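4. Equipment and budget

Our group (Sinéad Phelan, Tien-fu Yang and me, Valdis Kļaviņa) had to plan the purchase of one gripper for the Tenedow cell. The department gave us a limit of $1000. We asked two suppliers, Grundudetti and Jemside, for a price. Jemside was cheaper, but its fingers must be ordered separately for $167 a pair, and we want three pairs.

Before ordering we work in simulation, with the gripper model open in front of the green surface.

Open gripper in the simulator, two views:

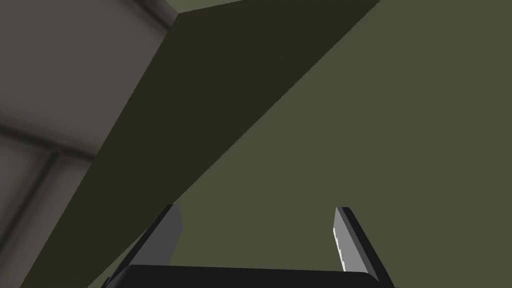
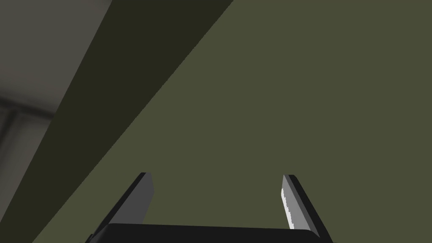

The mounting plate is not yet in the budget. Our supervisor, Ailbhe Hennessy, advised us to keep some money for cables and for delivery, which we had forgotten in the first draft. We will send the revised list to her in September, with both quotes attached.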